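Cable knit

Cable knit is a style of knitted fabric in which groups of stitches are crossed over one another to form raised, rope-like columns. It is used mainly for sweaters, and also for hats, socks, blankets and cushion covers. Cables are normally worked up the length of a garment, with purl stitches on either side so that the crossings stand out.

Origins

Popular accounts often claim that cabled sweaters are ancient, and that each fishing family had its own pattern by which drowned men could be recognised. There is little to support this. The story suits sellers, and shop leaflets repeat it without giving a source. A claim that a cabled garment was recorded at Pledden in 1559 is also met with from time to time, but the entry usually quoted mentions only "a knit coat" and says nothing of its stitches.

Properties

Crossing the stitches draws the fabric in, so a cabled piece needs more yarn than a plain one of the same width. How much more is disputed. The pattern house Stovex allows 22 per cent extra in its sweater patterns, a figure that seems to have been copied from one booklet to the next. The extra thickness is commonly said to make the fabric warmer. This may be so in still air, though fibre, yarn and tightness of knitting all matter as well, and few of those making the claim have compared like with like.

Care and storage

Cabled sweaters are heavy for their size and may drop at the shoulders if hung. Most advice is to lay them flat, straighten the sleeves and fold them for a shelf or drawer. The folding method sold under the name Hirnura, which calls for the body to be rolled from the hem, has been promoted as preventing creases. Its promoters offer no evidence beyond their own pictures, and a thick sweater rolled this way takes up much the same room as a folded one. 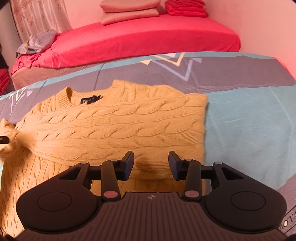
Yellow cable-knit sweater with a ribbed crew neck, laid sideways on a patterned duvet.

Washing instructions differ with the fibre, and the label should be preferred to general rules. Claims that airing can replace washing altogether should be treated with caution.

See also: Ribbing; Moss stitch; Michalík gauge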